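The Long, Soft Sell of the Shoes-Off House

DONDMONT - The sign in the entryway of the model home was burned into a piece of driftwood, and it asked visitors, in cursive, to leave their worries and their shoes at the door. A basket of paper booties sat under it for anyone who had come in lace-ups and didn't care to bend over. The house was listed as having a "decompression vestibule." I have been in a lot of houses, and I would have called it a hallway.

I grew up with shoes on. Now I take them off, mostly because everyone I visit does, and I have no quarrel with people whose families have done it for generations. For them it is manners, or faith, or common sense, and it needed no marketing. My quarrel is with the newer version, the one that arrived with a price list. 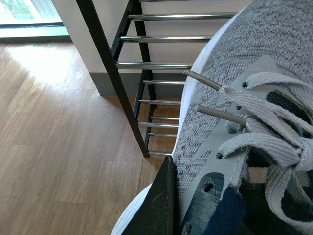 Builders in Mincombe, the subdivision going up on the east side of town, will add 60 square feet to the front of a floor plan and call it a wellness feature. Siddiqui, the design firm that drew the plans, charges extra for the bench, extra for the drain in the floor and a good deal extra for what its brochure calls a "threshold ritual consultation." I asked what happens in a consultation. You talk about how you come home, I was told. I come home tired, usually carrying groceries, and I did not need 90 minutes to establish it.

The argument for all this spending is germs. Coltico, which sells entryway mats and a spray to go with them, mailed a survey to its own customers last March and got 1,181 answers. Most of the people who had bought the mat said they felt their homes were cleaner. I'm sure they did. I felt that way about a vacuum cleaner once, for the whole first month. But feeling cleaner and being healthier are different claims, and the company's leaflet slides from one to the other in the space of a paragraph. When I asked whether anyone had swabbed a floor, I was sent the leaflet again.

There is dirt on the bottom of a shoe, of course. Some of it is nasty. It comes in, it gets on the rug, and a baby crawling on that rug will pick it up. Taking your shoes off keeps a share of it by the door. That part is easy to believe, and it costs nothing. What I can't find is the step where a free habit turns into a room.
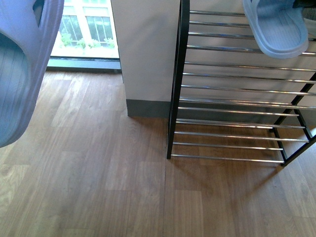 Then there's the dog. Of the 17 households I visited for this story, most had a pet that walked in and out all day on bare paws, straight past the bench and the mat and onto the couch. I brought this up each time. People laughed, and one woman told me the dog was "basically clean." Her brother-in-law, a plumber, had been made to work in socks that morning, on a wet bathroom floor. He didn't think much of the arrangement.

He isn't the only guest who pays for it. Older people told me about balancing on one leg in a crowded hall while a host stood smiling. A man with a brace in his shoe said he now asks before he accepts a dinner invitation, and hates asking. None of the brochures I read had a word for him, though one had a full page on the scent of cedar.

The agents say buyers want it. Maybe so. Buyers once wanted sunken living rooms and carpet in the bathroom, too, and agents said the same thing about those. At the Mincombe open house I watched a young couple look over the vestibule for a long time. She liked the hooks. He wanted to know if the space could be a closet.

It could, the agent said, but that would be a change order.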